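Grasp scoring from logged failures: what 491 picks changed

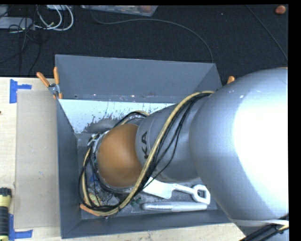
Filed under: Manipulation / Bin picking
Sep 26, 2024

The short version: a grasp scorer retrained on its own failed picks, with the failures relabeled by cause, does better on mixed bins than the same scorer trained on three times as many unlabeled outcomes. The gain is mostly in the corners and along the walls. It does nothing for flat objects lying against the floor of the bin, and I do not yet have a fix for those.

Background, for anyone who did not read the posts from last December. The baseline is a scorer called Boseck. It takes a depth crop and a candidate wrist pose and returns one number between 0 and 1. The planner samples candidates, drops the ones it cannot reach, sorts the rest by score and executes the top one. Training data is a list of tuples: crop, pose, success or failure. Success means the object is still held when the arm has cleared the rim and paused. Everything else is a failure.

The trouble with that definition is that "everything else" covers very different events. The hand can close on air. It can touch the wall on the way down and trip the force limit. It can pick up two objects, lose one and keep the wrong one. It can grasp correctly and then lose the object during the lift. A scorer that sees all of these as 0 has to learn one surface that is low for unrelated reasons, and with a small dataset it learns the most common reason and smears it over the others.

In our data the most common reason is wall contact. The bin has sloping walls, and the last links before the hand are bulky, with a hose and cables strapped along the outside. A pose that looks fine for the fingers can put the wrist or the hose loop against the wall. Boseck learned to avoid this by avoiding everything near a wall, including objects that could be picked easily with the wrist turned the other way. You could watch it clear the middle of the bin and then start proposing poor grasps in the open floor while a good object sat in the corner.

Setup

One arm, one bin, clamped at the far corners so that wall contact does not shift it. Before I added clamps the bin would creep between picks and the calibration went with it. Tape marks on the table give a quick check that nothing has moved.

The object set is mixed on purpose: utensils, rounded things, long thin things, small pieces that get lost under the others. Objects are dumped in, not placed. A run ends when the bin is empty or when three consecutive attempts fail, whichever comes first. The hand-placed layouts I used last year made every method look better than it was, and I have stopped using them for anything except debugging.

Planner settings were frozen for the whole comparison. Each attempt samples 1,000 candidates before the reachability check. Same speed limits, same force threshold, same retreat height.

Relabeling

I took 491 logged attempts from Boseck and went through every one with the force trace and the joint log side by side. Of those, 229 were failures. Each failure got one cause:

Wall: force limit exceeded before the fingers closed, with the hand within a finger width of a wall.
Miss: fingers closed fully with nothing between them.
Slip: object detected at closing, gone before the check height.
Clutter: contact with another object moved the target before closing.
Cable: hose or cable bundle touched the rim or the wall first.

Wall and cable are hard to separate from force alone. Both show up as an early spike. The difference is in the direction: a rigid contact at the hand gives a sharp rise, while the hose compresses first and the rise is slower. I set a threshold on the slope and reviewed the ambiguous ones by eye. A second pass on a different day changed a handful of labels, nearly all of them between miss and clutter. I merged those two for training and kept them separate in the log.

The model

The new scorer, Ertürk, keeps Boseck's encoder and replaces the single output with one output per cause plus a success output. Training is plain cross-entropy over causes. At run time the planner needs one number, so I combine them: success probability, minus a weighted sum of the cause probabilities. The weights reflect cost. A miss costs one cycle. A wall contact costs a protective stop and a recovery move, so it carries the largest weight. Cable contact carries nearly as much, because a hose that gets caught will pull on its straps and the arm has to be inspected afterward.

One addition matters more than I expected. The wall and cable outputs also receive the wrist roll angle and the position of the hose loop relative to the nearest rim, computed from forward kinematics. The depth crop does not contain this. It looks down at the object and has no idea which side of the wrist the hose is on. Without the extra inputs, Ertürk was barely better than Boseck at the walls. With them, it learned to rotate the wrist so that the hose faces the open side of the bin.

I treat the hose loop as a fixed shape attached to the last two links. That is wrong, as it flexes and sags a little depending on pose, but the error is smaller than the margin I was already using.

Results

I am not going to print a table, as the number of runs per condition is too small for the decimals to mean anything. In order of how confident I am:

Protective stops dropped clearly. This holds for every object mix I tried, including two that contained nothing from the training set.

Runs ended with fewer objects left in the corners. Same mechanism, seen from the other side. The planner now proposes corner grasps that Boseck scored near zero, and most of them hold.

Time per successful pick improved slightly. Most of that is recovery moves that no longer happen. The grasps themselves are no faster.

Slip rate did not change. The crop says little about friction or mass, and relabeling does not add information that was never recorded. A wrist force reading during the first part of the lift would probably help, though that makes it a monitor and takes it out of the scorer.

Flat objects did not improve either. A wide, thin blade lying on the floor of the bin presents no edge that the fingers can get under. Ertürk assigns the blade a low success score, correctly, and then picks the handle if the handle is free. If something is lying over the handle, the planner burns its attempts and the run ends. Some form of push or drag is needed first, and that is outside what a grasp scorer can do.

Ablations

Removing the cause labels and keeping the kinematic inputs recovers part of the wall improvement, less than half by my reading. Keeping the labels and removing the inputs recovers very little. Both together do more than the two separately would suggest. My guess is that the labels tell the network which failures the inputs are relevant to, and without them it has to find that out from a mixed signal.

Tripling the training set for plain Boseck, with automatic outcomes from the Lellance runs, did not close the gap. It became a little more accurate in the middle of the bin and stayed just as timid at the walls.

Open items

The cost weights are set by hand. I tried a small sweep and the result is flat over a wide range, except that setting the cable weight to zero brings the snags back within one session.

The relabeling does not scale. Going through the log took four evenings and I would not want to do it at ten times the size. The slope threshold handles wall versus cable reasonably well, and closed-finger width handles miss. Clutter is the one that still needs a person. Comparing depth before and after the attempt ought to catch most of it, and I have a script half written.

Depth on shiny rounded objects is still poor. Holes in the depth image get filled by the nearest valid value, which gives a flat patch where there should be a curve, and the scorer sees a box. I have been masking those patches and lowering the score. Crude, but it stopped the worst cases.

Next is the same procedure on the Pirent cell, where the bin is deeper and has vertical walls. The hose routing is different there as well, so the loop model has to be measured again before anything is run. I will post the label definitions and the slope threshold once they have survived a second bin.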